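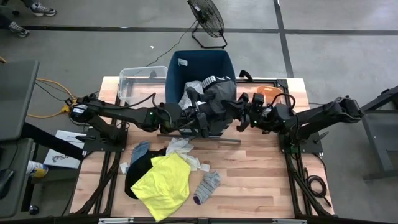 Shabnam Bukhari reckons the madder is the wrong red and we should have gone up a shade before mordanting the whole lot. She may be right. I like it though, it's more brick than tomato, and the Woler fleece always did drink up colour oddly!

September, dye notebook, after lunch. Weighed out 232 g of the Harkimari yarn and put it in alum overnight (lid on this time, thank goodness). Two skeins in the weak bath, two in the strong.
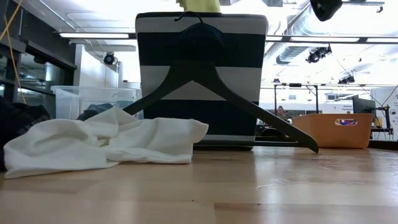

Weld next. I want a clear yellow for the Pundalcombe blanket and the last pot came out like weak tea, so more chalk and a lower heat. The blanket stripes are bothering me too. I'd drawn them narrow, but wide black and off-white bands like the ones on that upright block hold together far better from across a room, so I'll redraw with fewer, fatter ones and let the yellow have the border. Maritza wants it fringed. We'll see.

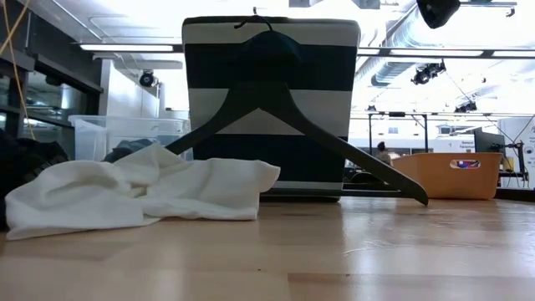 Does weld need a fresh mordant bath? Only if the old one has gone cloudy, otherwise top it up and carry on.

Sethi order: still short of chalk. Rinse the strong skeins before tea.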